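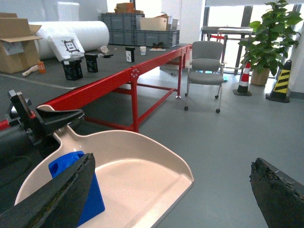
Sidberg Tabletop Cleanup, data card

Version dated 13 February 2018. Maintained by the Plomeck group.

Contents: 360 short clips of tabletop cleanup with a dustpan and small objects. 54 are held back for testing. Clips run up to 90 seconds.

Objects: one light plastic dustpan, plus blocks and small household items. The blue block has an opening near the top and counts as "block", not "tool".

Labels: pan, block, box, other. Blocks in the pan are labeled separately from the pan.

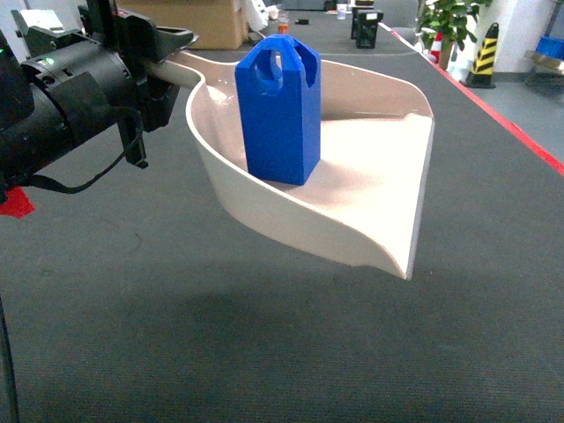

Nunditow asked whether a pan with something in it should get its own label. It stays "pan" in this version.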